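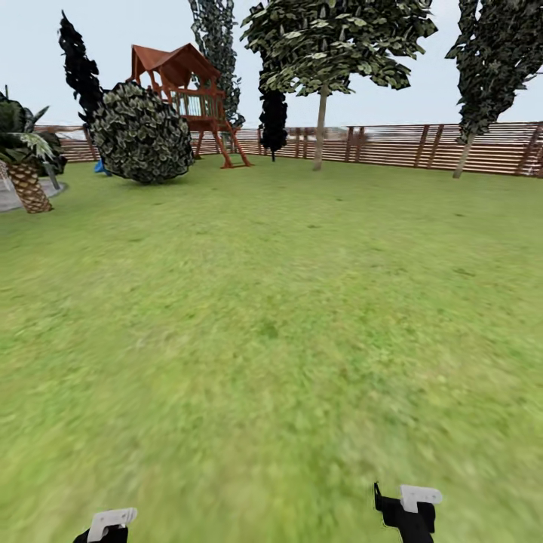

From: Marg
To: Cirton Buyers and Owners list
Date: 19 August 2022
Subject: Re: Borneo plan or the smaller one? (and what does the square footage mean)

Hi Yaqin, and hi to everybody else who's been lurking since the model home opened,

Yaqin Wan wrote:

> Hello all, first message here. My husband and I put down a hold
> on a Borneo in phase two and we have until the end of the month
> to turn it into a real contract or walk away. The brochure says
> 1,638 square feet. The sales office floor plan has room sizes on
> it and I added them up on the couch last night and I get nowhere
> near that. Are we being had?
>
> Also, is anyone living there yet who went with the Borneo over
> the smaller plan and wishes they hadn't? It's just us and my mom
> part of the year. And has anybody gotten Drakton to budge on
> anything? The agent was very nice but every answer was "let me
> find out for you."
>
> Sorry for the long list!
> Yaqin

Welcome! And please don't apologize, this list was dead all summer except for the people arguing about mailbox keys.

I'll take the square footage first because it drove me up the wall too. You're not being had, or at least no more than the rest of us. The 1,638 on the brochure is measured to the outside of the exterior walls, so it has all the wall thickness in it, plus the stairs, plus the closet where the water heater lives, plus the hallways, and none of those get a size printed on the floor plan. The room sizes you added up are the inside, usable rectangles. I did the same exercise with a pencil when we were buying and came up so short I called the office in a huff. The man there walked me through it and he was right, though he could have been less pleased about it.

Two things to check on yours, though. Look at the tiny print under the plan and see if the covered patio is inside the number or listed separately. On our sheet it was separate, but the sheets were redone for phase two and I haven't seen the new ones. And ask for the dimensioned plan, the one the framers use. The sales office will tell you the brochure version is all they have. Ask again, by email. Ours showed up the next morning as a PDF, and that's the only reason we found out that our big bookcase wasn't going to fit between the window and the hall door. (It lives in the garage now. I'm still mad.)

On Borneo or the smaller one - we have the Borneo and I'd do it again, with one grumble. The downstairs bedroom is what sold us and it sounds like it might be the thing for you too, with your mom visiting. It has a real door and a real closet and the bathroom is right there, so a person can go to bed at eight while other people watch television. The smaller plan has what they call a flex room, and I've been in a couple of those, and a flex room is a dining room with ambitions. No closet. My neighbor put a daybed in hers and it works fine for a weekend. I wouldn't want to put my mother in it for a winter.

My grumble is the kitchen. For all the extra footage you pay for, the kitchen is exactly the same kitchen! Same cabinets, same skinny pantry. All the additional space went into the bedroom and the upstairs landing, which is huge and which I have never found a use for except laundry baskets. If you two cook a lot, go stand in the model and open the oven and the dishwasher at the same time. Then decide how you feel about each other.

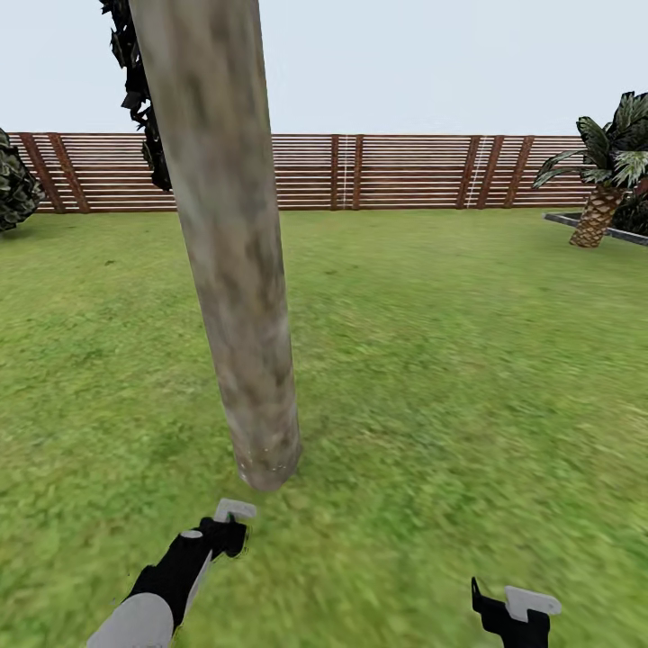
Tree trunk and lawn, with the wooden fence behind.

Now, does Drakton budge. On price, no, not that I've ever heard, and I've asked plenty of people because I'm nosy. They don't want a lower number going on record for the next buyer to wave at them. On everything else, yes, some. We got our closing costs partly covered by going with their lender, and then it turned out their lender's rate was a little worse than our credit union's, so do that math on paper before you get excited about it. I had to do it twice. The couple on the corner got the upgraded flooring thrown in because they were willing to take a house that was already framed and had lost its first buyer. If there's a Borneo sitting like that in phase two, ask about it, because a finished or nearly finished house costs them money every month it sits there and they get a lot friendlier.

What I would NOT do is spend your goodwill on the design center stuff. We paid for 4 upgrades there and the only one I'd pay for again is the extra outlets, since you can't easily add those once the walls are closed. The fancy faucets you can buy yourself later and have put in for much less. Same with the light fixtures and the closet shelving. If you're going to be there a while, put the money into things that are behind drywall or under concrete.

Get an inspector. I know it's a brand new house, I know the county comes through, get one anyway. We used Xie Home Inspection and they came out before the drywall went up and then again before closing. The first visit cost less than the second and was worth more, if you ask me. They wrote up 9 items on ours. Most were small (a missing nail plate, insulation stuffed in badly behind the tub) but one was a bathroom fan that wasn't hooked up to anything and was going to blow damp air straight into the attic. Drakton fixed every one without a fight once it was in a written report with photos. When I'd pointed at things in person I got a lot of nodding. You do have to get permission in the contract for that first visit, so bring it up before you sign, and get the superintendent's number while you're at it.

Other odds and ends, as they come to me:

The association dues. The figure on the flyer is the one for while the builder is still running things. It went up in May for phase one and I'd expect it to go up again when the owners take over. Ask for the budget. They have to give it to you and it's only a few pages.

The one-time fee at closing. We were charged 600 dollars as a "capital contribution" to the association and I swear it was not mentioned to us until we saw the closing statement. It's legitimate, it's in the documents, I had just not read that far. Read that far.

Lot premiums. They'll tell you the lots are first come, first served, and they are, but the premium chart changes. Get your lot number and your premium in the same email so there's no confusion later. Also go look at your lot late in the afternoon if you can. Our family room faces west and we were so charmed by the floor plan that we never thought about it. We bought very good shades.

Completion date. Whatever they've told you, don't give notice on your lease based on it. Ours slipped twice, once for the garage door and once for reasons I never got straight. The contract gives them a whole lot of room and gives you hardly any. If your rate lock is going to be tight, ask the lender now what an extension costs, and ask Drakton if they'll cover it if the delay is on their end. They said yes to us, in writing, after first saying they never do that.

Oh, and "let me find out for you" - yes, that's how they all talk. I started sending one email with numbered questions and asking for numbered answers back, and that helped a lot. Keep everything. I have a folder and I've needed it more than once.

If you and your husband want to see a Borneo with people's actual junk in it, write me off list and come by. The model has that undersized furniture in it that makes everything look enormous, and I think you'd get a better idea from ours. Bring your mom if she's in town and she can try out the downstairs room for herself. Bring a tape measure too. I never minded people measuring my house, I did it to two other families before we bought.

And could somebody from phase two please scan the new plan sheets and send them to the list? I'd like to know what they did about the patio number, and I've heard the pantry got moved, and if it got bigger I'm going to need a minute.

Marg
(Borneo, phase one, the one with the bookcase in the garage)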